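Home Skills > Wood and Furniture > Course Books
Print this page | E-mail this page

Chapter 2: Small Drawer Boxes

A small box with a drawer is a good first piece for the learner. In this chapter we study how old boxes become worn and how we can care for them.

Look first at the top edge. Hands touch it often, and the finish is thin there.

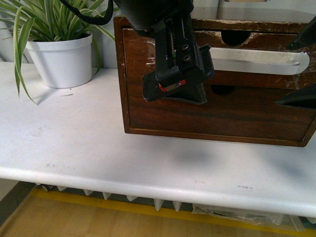 2.1 Flaked finish and splinters

Where the finish has flaked off, the lighter wood shows. Press down the splinters with a little glue and sand softly along the grain. Do not sand the whole front.

Related chapters
Choosing a Wood Glue
The Vondale Workbench
Wax or Oil?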